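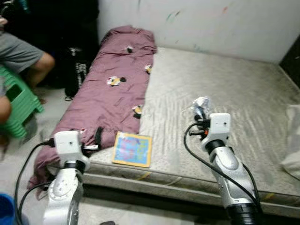 A mattress on the floor, with the blanket bundled lengthwise.

Rugby Kit: Getting It Clean Between Saturdays and Staying Friends With Your Washer

Turn the jersey inside out and shake it over the grass. Half the field comes off there, and it was the club's to begin with.

Let mud dry before you touch it. Scrubbing it wet only pushes it further in, a fact I have explained to Trefor Probert after every away game for years. Once it's dry, use a stiff brush, then soak the jersey in cold water with a scoop of detergent.

Blood gets cold water too. Hot water sets it, and then you own a pink collar.

Grass stains want white vinegar and water in equal parts. Dab, wait half an hour, wash as usual. Try it on a hidden seam first if your club colors are as loud as Derkemgate's.

Skip the fabric softener. It coats the fibers and locks in the smell, and a prop forward needs no help in that department.

Boots: pull the insoles, stuff with newspaper, change the paper at bedtime. Keep them off the radiator — Bongani Hendricks dried a pair on his and ended up with something closer to roof tile.

Mouthguards get a rinse in cool water and a vented case. The bottom of the bag, under the orange peel, is not a vented case.

Wash the bag too. Yes, the bag.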